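Speaker notes: Small appliance loads on kitchen counter circuits
Carla Fakhoury, Canpolat Building Services
Tramville regional trades meeting, 25 November 2020 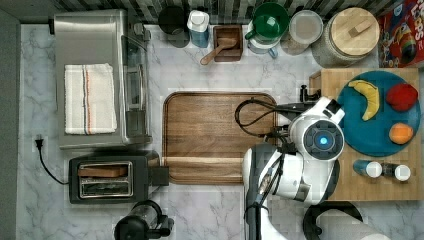
Opening. The talk covers branch circuits that serve kitchen counters in older apartments, and why they trip in ordinary use. I am leaving out ranges, dryers and anything hardwired. Ask the room who has had a repeat callout for a kitchen breaker in the past year, then go straight to the loads. Heating appliances are the ones that matter on a counter. A toaster oven and a two-slot toaster placed one below the other, as on the marble counter on the slide, will normally end up on the same circuit, often on the same duplex receptacle. Tenants see two sockets and assume two supplies. Say this slowly, as the rest of the talk depends on it.

Loads. Go through the arithmetic on the board. A 20 amp circuit at 120 volts gives 2400 watts. A 15 amp circuit gives 1800 watts. The toaster in our test kit has a nameplate rating of 830 watts. Put a 1500 watt toaster oven beside it and the total is 2330 watts, or 19.4 amps. The 20 amp circuit holds, with very little to spare. The 15 amp circuit is overloaded by 530 watts. Add a coffee maker and both are overloaded.

Point out that a breaker does not open the moment its rating is passed. At a small overload it may hold for many minutes. A toaster cycle is short, so the tenant can run this combination for months without a trip and then lose power on a morning when somebody makes a second round of toast. The complaint arrives as "it trips at random." Pause here for questions on trip curves. Handout page 2 has the chart.

Funstead survey. We inspected 482 apartments at Funstead, all in buildings with the original kitchen wiring. Work began in August. For each unit we recorded breaker size, conductor gauge, number of counter receptacles and what else was on the circuit. Do not read out the full table. The points to make are these.

The most common fault was a counter circuit that also fed the dining area lights. Tenants noticed the lights dip when an appliance switched on, and reported it as a lighting problem.

The second was a 20 amp breaker on 14 gauge wire. Somebody had changed the breaker to stop the trips. This is the finding to stress. The nuisance goes away and the wire is no longer protected. If you find one, put the correct breaker back before you leave and write it up.

The third was worn receptacles. Contacts lose tension and heat up under load. A plug that falls out under its own weight is reason enough to replace the device. Browning on the faceplate means the box needs to be opened and the conductors checked for damaged insulation.

Measurement. Use a clamp meter on the hot conductor only. Clamping the whole cable reads close to zero and I still see this in field reports. Take a reading with each appliance on alone, then with all of them on. Check voltage at the receptacle with and without load. A drop of more than 3 percent on a short run means a poor connection somewhere, and the usual place is a push-in terminal on an upstream device. If the crew uses the Clekent logger, set the interval to 2 seconds. The default is too slow to catch a thermostat cycling.

Remedies. Cheapest first: move one heating appliance to a different circuit and label the receptacles. Next, separate the lighting from the counter circuit. Last, run a second 20 amp circuit, with ground fault protection at the counter. Check panel space before you quote. Tramville requires a permit for the new circuit, and local amendments should be read alongside the code.

If time is short, skip the logger and keep the section on oversized breakers. Leave the contact slide up during questions. Spare handouts are in the blue folder.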